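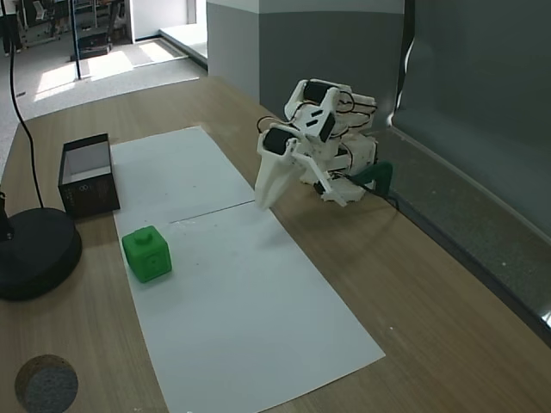

Ticket 2000: label printer drops off network, Plundside office

Opened 22/04/2025 by Kimie Morikawa

Printer shows offline after lunch, every day since March. Power cycle fixes it for some 3 hours. Tried new cable, no change.

Update, N. Fujimoto: looks like an adress conflict. Sternbridge scanner is set to .53, same as the printer. Moved the scanner, restarted both.

Update, Kimie: still up at close. One job stuck in the queue, cant delete it.

Natsumi: cleared from the server. Leaving open til tomorrow.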